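How to make a proper cloudy ginger beer at home

Posted 24/11/2025

Every year when the weather turns I get the same message from my cousins, which is to say a row of question marks and a picture of last summer's empty bottle, and every year I type out the ginger beer instructions again from memory and forget something. So I'm putting it all in one spot, with the bits I usually leave out, and from now on they can come and look here.

I learned it from Marek Procházka, who had the place behind ours when we lived in Wonenlow and kept a jar going on his windowsill for as long as I knew him. He made his much drier than I do, with so much ginger that it caught you in the back of the throat. Mine is a bit gentler and goes nicely with lunch. If you like it Marek's way, I'll say where to add more as we go.

What you'll need

For the starter (most people call it a bug, and so do I): a clean glass jar that holds a litre, a piece of muslin or a clean hanky, a rubber band, fresh ginger, plain white sugar and water that hasn't got chlorine in it. If yours comes from a tank, lovely. If it's town water, leave a jug of it on the bench overnight, or boil it and let it go completely cold.

For the ginger beer itself: a big pot, a fine sieve, a funnel, two lemons, a cup of sugar, another good hand of ginger and enough soft drink bottles to hold 3 litres. Please do use plastic ones with screw tops for your first go. I know the swing-top glass ones look beautiful (I have a shelf of them and I do use them, carefully), but with plastic you can give the side a squeeze and know straight away how much fizz is in there. Glass gives you no warning at all.

Buy the ginger with the skin looking tight and a bit shiny. Organic if you can get it, as some imported ginger has been treated and the wild yeast on the skin doesn't survive. I had a bug sit there like pond water for a week once and blamed the sugar, the jar and my husband before I thought to try ginger from a different shop. It was bubbling two days later.

Starting the bug

Give the ginger a rinse but don't peel it. Grate or finely chop 30 grams, skin and all, and put it in the jar with 30 grams of sugar and two cups of your water. Stir it well with a clean spoon until the sugar has gone, cover it with the cloth and put the rubber band round. It wants air, but it doesn't want vinegar flies, and they will find it faster than you'd believe!

Then each day, at whatever time suits you, add a heaped tablespoon of grated ginger and a level tablespoon of sugar and stir again. I do it while the kettle's on in the morning. A kitchen that sits at 22 degrees is just right. Cooler than that and it'll still get there, only you'll need to be patient with it, and if you're in the middle of a real stinker of a heatwave, move the jar to the laundry or wherever your house stays coolest.

Somewhere between the fourth day and the seventh you should see little bubbles coming up when you stir, and the ginger will start floating in a raft at the top. It ought to smell yeasty and gingery and a bit like a bakery. A white sediment on the bottom is perfectly fine. Fuzzy mould is not, in any colour, and if you get that, tip the whole lot out, scald the jar and start again. Don't try to scoop around it.

Making the ginger beer

Once the bug is lively, slice or grate a piece of ginger as long as your hand (Marek would use two) and put it in the pot with the cup of sugar and a litre of water. Bring it up to a simmer, let it tick over for a quarter of an hour with the lid on, then turn it off. Add two litres of cold water and the juice of both lemons. You can put a strip or two of the rind in while it cools, but take off only the yellow part or you'll have a bitter edge you can't get rid of.

Now leave it alone until it's properly cool. If you stir your bug into hot liquid you'll kill it, and the trouble is that nothing looks wrong until you've waited days for a fizz that isn't coming. I put my wrist to the side of the pot, the way you'd test a baby's bottle, and if I can feel any warmth I go and do something else.

When it's cool, strain the bug through the sieve and stir a cup of the liquid into the pot. Keep the rest! Top the jar back up with water, feed it as before and it'll be ready for the next batch. If you want a break from it, screw a lid on loosely, put it in the fridge and give it a spoonful of ginger and sugar once a week.

Strain the lot into a jug and then funnel it into your bottles, leaving a good few centimetres at the top. Screw the caps on firmly.

Waiting

Stand the bottles somewhere out of the sun and squeeze them every day. To begin with they'll give easily under your thumb. When they've gone as hard as a bottle of shop lemonade, they're ready, and straight into the fridge they go. In April mine took the better part of a week, and in high summer I've had them ready overnight, so do go by the squeeze and never by the calendar. The cold slows everything right down but doesn't stop it altogether, so I like to have them finished within 11 days and I loosen the caps a touch if they feel too tight.

Open the first one over the sink, slowly, with a tea towel over the top.

I should mention that there'll be a little alcohol in it. It's usually only a small amount, but it does keep creeping up the longer the bottles sit out in the warm, and you can't tell how much by tasting. I don't give it to the littlies, and I mention it to anyone who's driving or who doesn't drink.

A few things people ask me

If it tastes flat but sweet, the yeast hasn't finished its work, so put the caps back on and give it another day out of the fridge. If it's fizzy but too dry, stir a bit of sugar syrup into the glass when you pour, and leave the bottle be. Brown sugar works and gives you a deeper, almost treacly flavour, though I'd keep the bug itself on white. Honey I've had mixed luck with.

You can swap a lemon for two limes, or drop a bruised stalk of lemongrass into the pot while it simmers. My daughter adds a few slices of fresh turmeric, and it comes out a gorgeous colour and stains everything it goes near, so wear an apron and don't use your good wooden spoon.

I'm trying a batch with finger limes next, if the tree gives me enough of them, and I'll add the amounts to this page once I've made it twice and am happy with it.
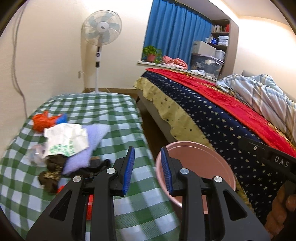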